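Phones, stands and a slow September

September 11, 2024

Our club entry for the Modlow student round is a phone job. Two arms pick up smartphones and put them on stands, and we have 30 minutes to show the judges it works. I've been writing the grasping code with Leszek Wysocka, who did the same part in April. Flat phones are the hard ones – the fingers have very little to get hold of.
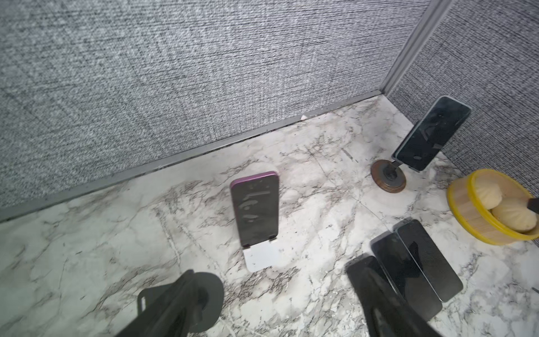 Filed under: Robotics club

We swapped between a white flat stand and a round one with a wood-toned base. The round one is harder because the phone has to go on at an angle. Leszek wants to keep both in, and I agree.

The log is up to 2,088 attempts. We said we'd stop at 3,000 and pick the better grasp program, Plullard or Kulleritz.
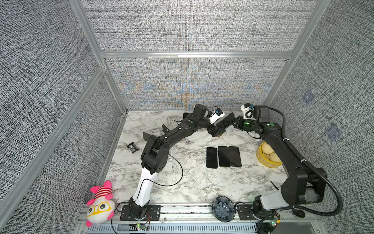
So far I favour Kulleritz. It's slower, but the code is easier to read when something goes wrong. Plullard has 699 lines in one file and I dread opening it. I'll split it up after exams.

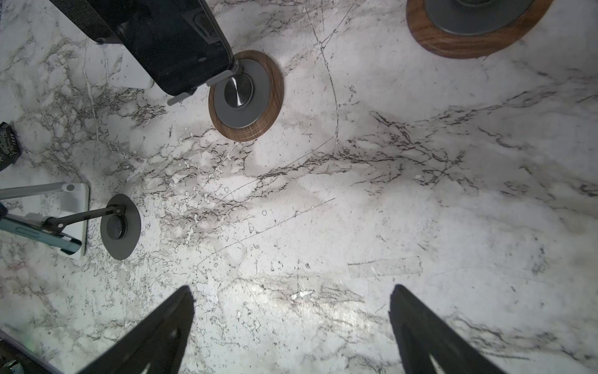 Can first-year students join the club?
Anyone enrolled can join, first-years included. Come by the lab and ask for Leszek or me.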